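Chapter 4
What a Survey Can and Cannot Tell You

In July, the town of Buvcombe announced that most of its residents wanted the market square closed to cars. The claim rested on a survey of 118 people. It was repeated in the local paper, then in a council report, and by the autumn it had become something "everyone knew". Very few of those who quoted it had read the questions.

This chapter asks you to read the questions. It also asks you to find out who was handed the form, where they were standing at the time, and who paid for the printing. Students often find this tedious. It is tedious, and skipping it is how weak figures get into strong arguments.
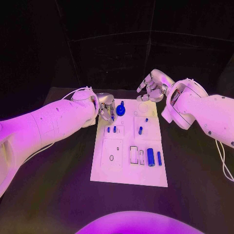
Take the Buvcombe form. Teodor Ostrowski, who went back over the returns, found that 44 of them had been filled in at a single cycling event. The first question read, "Would you like a safer and more pleasant square?" It is hard to imagine who would tick "no". Closing the road was only brought up in question 14, by which point many people had stopped answering.

None of this proves that the town wanted to keep its traffic. It may well have wanted the closure. The survey simply gives us poor grounds for saying so, and a careful writer would have left it out.

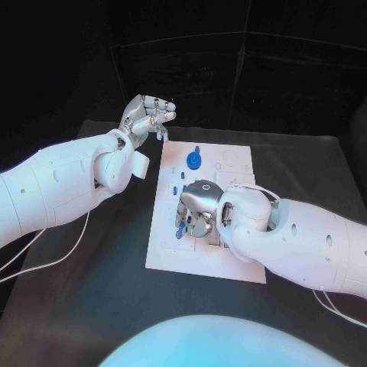 Wording is the easiest fault to spot, so we shall begin there. A question can lean on the reader through a single adjective, or through what it takes for granted. Suppose you showed people the picture of two white robot arms, one with its hand pressed on a white board, and asked, "How worried are you by machines like these?" You have already told them to be worried, and only the amount is left to choose. "What do you think of this?" gives duller answers, and they are harder to add up, but they belong to the people who gave them.

Mirjam Hoekstra has argued that no wording is ever fully neutral. She is probably right, though the point is sometimes used as an excuse for not trying. Section 4.1 sets out five common kinds of leading question, with cases from the Besent and Hamada housing studies. Keep the Buvcombe form beside you as you read.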